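Home Shop Kitchen Scoops & Cups Journal Stockists Basket

Filed under: Measuring & Baking Tools

Fevent Steel Measuring Cup

The small one with the green handle, back in stock since August
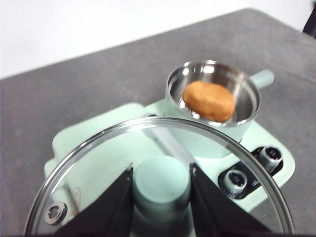
Why I carry it

I bake a lot of bread and I've gone through more measuring cups than I'd like to admit. The plastic ones went cloudy, the cheap metal ones bent where the handle meets the bowl, and my favorite enamel one chipped right at the lip. So when I first opened the little shop here in Britville, a decent measuring cup was the very first thing I went looking for!

Fevent makes this one at their Bestham workshop (they started out in camping mugs, which I think explains a lot about how sturdy it feels). It's stainless steel with a short handle in pale mint green, and it holds 64 ml. I know that's an odd size. It's a bit over a quarter cup, and for American recipes I fill it to just under the rim and move on with my day.

What I use it for

Mostly flour for dusting and feeding my sourdough starter, but it ends up doing everything. Rice for one person, a scoop of birdseed, portioning dinner roll dough when I can't be bothered to get the scale out. On Sunday mornings it lives in the oatmeal tin. The short handle means it'll fit inside a canister with the lid closed, and that's the reason I reach for it over my longer ones.

A few honest notes – the handle is short, so if you have big hands you'll be holding it with your fingertips. There's no pouring lip either. For oil or vanilla I'd go with the Lim jug instead, it's two shelves down on the same page and pours beautifully.

Washing it

Warm water and dish soap. The bowl can go in the dishwasher and so can the handle, though I wash mine by hand and the green has kept its color nicely. Steel wool will scratch the shine, so stick with a soft sponge. If you get water spots, a splash of white vinegar on a cloth takes them right off.

The details

Item number: 1036
Capacity: 64 ml
Bowl: stainless steel
Handle: pale mint green
Sold singly

Shipping

I pack orders myself most evenings and drop them off the next morning. Fevent sends me about 300 at a time, and when they're gone it can be a while before the next box – send me a note through the contact page and I'll put one aside for you.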